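Lelamari Table Service Kit: Frequently Asked Questions

Last updated Feb 19, 2023

You have written to us with questions. Many of them were polite. The ones that came up most are answered on this page, along with a few that came up once but were too good to leave out.

What is the Lelamari kit?

A two-finger gripper, a camera that mounts at the wrist, a set of green finger pads, and the software that ties them together. You bolt it to an arm you already own and teach it to handle trays, cups and other things people put drinks on. It is sold by Wincombe, who also answer the phone.

Does it come with an arm?

No. We say this on the product page, on the order form and on the box. We now say it here.

Can it make me a drink?

It can be taught to move the parts of a drink from one place to another. Whether you call that making a drink depends on how good your bartender is. Customers use the kit for setting out cups, carrying ice, tidying up after guests and practicing all of the above many times over with no guests in the building.

What do the fingers look like from the camera's side?

You get both pads in view at all times, plus whatever they are reaching for. That's on purpose. If the camera can't see the pads, neither can you when you're trying to work out why a cup went sideways.

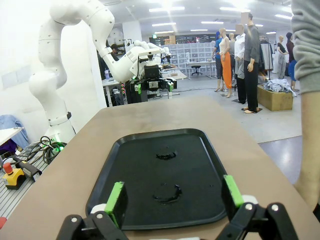
Wrist camera view: pads open over a black tray.

Why are the pads green?

They are easy to pick out against most tabletops and nearly all trays. We tried gray first. Gray looked very smart and vanished into everything. If your work involves limes, write to us and we'll send the orange set.

Will it cope with a black tray?

Yes, with decent light. Black plastic shows glare from ceiling panels, and glare can look a lot like a wet spot to a camera. Wet spots can also look a lot like wet spots. Teach the kit with both and it will get better at telling them apart, though we would not bet lunch on it in the first week.

How well does it handle clear cups?

Better than it did. Clear plastic is mean to cameras, which tend to see straight through it to the furniture behind. A cup with something in it is easier than an empty one, and a cup with a rolled rim gives the software an edge to hold on to. If you are buying cups anyway, buy those.

How hard does it squeeze?

As hard as you tell it to, in small steps, up to a limit we set at the factory. Start at the bottom of the scale with thin plastic cups. The default setting is meant for mugs, and a thin cup will let you know.

Is there anything it shouldn't pick up?

Knives, lit candles, pets, hot liquids above the fill line of anything, and phones you would like to keep. The full list is in the manual. It gets longer after every trade show.

How many practice runs does it need?

For one simple job, such as moving a cup from a tray to a table, most people get useful results after 30 good demonstrations. "Good" is carrying some weight in that sentence. A demonstration where you changed your mind halfway teaches the robot to change its mind halfway. Harder jobs take more. Our own drinks model, which ships with the kit, was trained on almost 3,000 runs, and it still has opinions about crushed ice that we don't share.

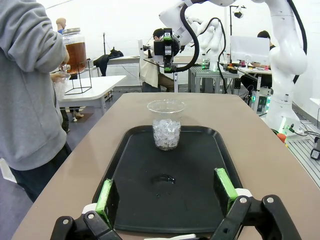 Ice deserves its own paragraph, and we get enough mail about it. Crushed ice shifts when a cup is tilted, melts while you are adjusting your settings and leaves water on whatever is underneath. Build a wiping step into your routine and teach it separately. Please don't try to teach pouring, carrying and wiping as one long run on your first day. People do, and then they write to us.

Is the gripper waterproof?

The pads are. They come off with a quarter turn and can be rinsed in a sink. The linkages will put up with splashes if you dry them afterward. The camera would rather not discuss it. None of the parts belong in a dishwasher, including the ones that look as if they'd fit.

Which version should I get, Gosselin or Stultwood?

Gosselin is the standard kit with one gripper. Stultwood has 2 grippers and the extra software needed to stop them from fighting over the same cup. If you have one arm, get Gosselin. If you have two arms and one job, still get Gosselin and give the other arm the day off.

Do I need an emergency stop?

Yes. Your arm should have one, and it should be where a person can reach it without leaning past the robot. A stop button behind the coffee machine doesn't count.

Can people stand nearby while it runs?

Follow the safety rules for your arm, which will be stricter than ours and should be. The kit caps its own finger speed but has no say in what the rest of the arm gets up to.

How long does setup take?

Bolting it on is quick if you own the right hex key. Calibration runs by itself and asks you to stay out of the way. Set aside an afternoon for cables. You will want them clear of the elbow joint, and you'll want to find that out early.

What if I don't like it?

Send it back within 30 days of delivery. Please dry it first.

When is the next software update?

April. It improves grasping on clear plastic and fixes the bug where the kit politely waited forever for a cup it was already holding.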